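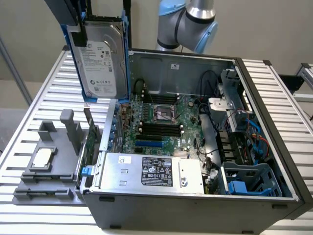

14th November, by the Söderlund workshop
4 minute read

To the Cestness repair list
Re: blue drive holders, and what to do with towers that have no processor

Dear all,

I answer between the lines, as the list rules ask. I am sorry that it took me some days, I wanted to have one of these towers open in front of me before I write anything.

> We have received a load of office towers from the closed school in
> Plistham, 72 in total. All the same black model. Many of them have
> no processor, somebody has taken it before us.

We had a similar load in January, from another office, and it was the same story. The socket was empty but the lever and the metal bracket were still there. Please do not throw the board away for this reason alone. First look at the pins with a good lamp and from two sides. If the pins are straight, put a plastic cover on the socket and close the lever. I keep the covers in a jam jar, and I can send some if you pay the stamps.

If the pins are bent, I would still keep the board for the small parts. The bracket, the heatsink of the chipset and the battery holder are all things that people on this list have asked for.

> The hard drives sit in blue plastic caddies without screws. One of
> our helpers has broken two of them already. Is there a trick?

There is a small trick. Lay the case on its side on a flat table and take away the side panel. Unplug the power cable and the data cable of the drive first, both of them, and hold the plug and not the wire. Then press the two blue sides of the caddy toward each other and pull it straight. The breaking happens when a person pulls one side only. The plastic becomes stiff with age, so in a cold garage I would bring the towers inside the evening before.

To take the drive out of the caddy, bend one rail a little outward until the short pin leaves the hole of the drive, and then lift this side. Do not bend both rails together. When you put another drive in, do the same in the opposite order. A 3.5-inch drive fits. A small laptop drive does not, it needs an adapter frame, and I have not found one that holds well in this kind of caddy.

> Should we keep the caddies together with the drives or apart?

I keep them together until the drive is tested and wiped. Afterward the good drive goes back in its caddy and into the tower, and the bad drive goes to the metal box. The free caddies I put in a shoe box. From our January load we had 23 drives that passed the long test, and the oldest one showed 3,779 hours, which I find very young for an office machine.

Please write down the serial number from the label before the drive leaves the caddy. With a pencil and a notebook it is quick. I did it afterward one time and I mixed up three drives, and had to test them again for a whole weekend.

> And the power supply? It covers half of the board and we can not
> reach anything under it.

It must come out if you want to work on the lower part of the board. Pull the wall cord before anything else and wait a few minutes. Follow the cables to the board and open the clips with your thumb. Take out the screws that hold the supply to the case, look also for a latch, and then slide it slowly. Do not open the metal box itself. We do not repair them at Söderlund and I do not recommend it to beginners.

Before you put it back, read the label for the wattage. In a mixed load there can be two versions that look equal from outside.

> Last question, is the memory in the blue slots different from the
> memory in the black slots?

The color is only to show which slots belong together as a pair. But which color you must fill first is different from one maker to another, so please look for the drawing inside the side panel or in the manual. If the drawing is missing, send me the number printed on the board and I will search in my folders.

One more thing which you did not ask. The slot covers at the back of the case are also wanted. Flernus sells them new for a price that I consider too high, and most towers have several that can be replaced when a card is added. Keep the little clips with them, they get lost very easily under the table.

If you can spare ten or twelve of the blue caddies, we would be glad to exchange them for memory. We can collect in Plistham on any evening except Friday.

With kind regards,
the Söderlund workshop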